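How Glass Is Made

Glass starts as sand
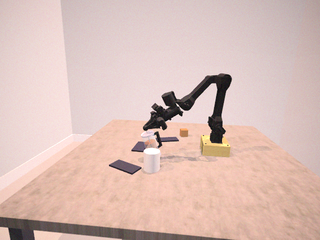 Glass is a solid made by melting sand and cooling it before its tiny parts can line up in neat rows. Most solids, such as ice and salt, have their parts set in a repeating pattern. A solid with that pattern is called a crystal. Glass does not have the pattern, and this is why scientists put it in a group of its own.

What goes in

The main ingredient is silica, the mineral that makes up most beach and desert sand. Pure silica melts only at a very high temperature. Glassmakers add soda ash, a white powder, to make it melt sooner. Glass made from just these two things would slowly dissolve in water. Crushed limestone is added to stop that. The result is called soda-lime glass. Windows, jars and most drinking glasses are made of it.

Broken glass goes in too. It is called cullet. Cullet melts more easily than sand, so a furnace that uses a lot of it burns less fuel.

In the furnace

The mix is called the batch. At the Verko glassworks in Clomholm, one furnace holds 300 tons of it. The batch is heated to well over 1000 degrees Celsius. At that heat it glows orange and flows like thick honey. Gas bubbles rise through it and escape at the top. If they stay in, the finished glass has small round holes called seeds.

Shaping

A jar begins as a lump of hot glass called a gob. The gob drops into a metal mold. Air is blown into it, and the glass spreads out until it touches the walls of the mold.

Window glass is made another way. The melted glass is poured onto a bath of liquid tin. It floats on the tin and spreads into a flat sheet. This is called float glass.

Slow cooling

The outside of a hot jar cools faster than the inside. The two parts then pull against each other, and the jar may crack. To prevent this, the jars ride through a long heated tunnel called a lehr. The air in the lehr is a little cooler at each stage. The cooling step is called annealing.

Why you can see through it

Light passes through glass because silica does not absorb the colors our eyes can see. Iron in the sand gives glass a green tint. Look at a window pane from its edge and the green is easier to see, as the light has passed through more glass.

Words to know

Annealing: cooling glass slowly so it does not crack.
Batch: the mix of raw materials.
Cullet: broken glass used again.
Gob: a lump of hot glass ready for shaping.
Lehr: the tunnel where glass cools.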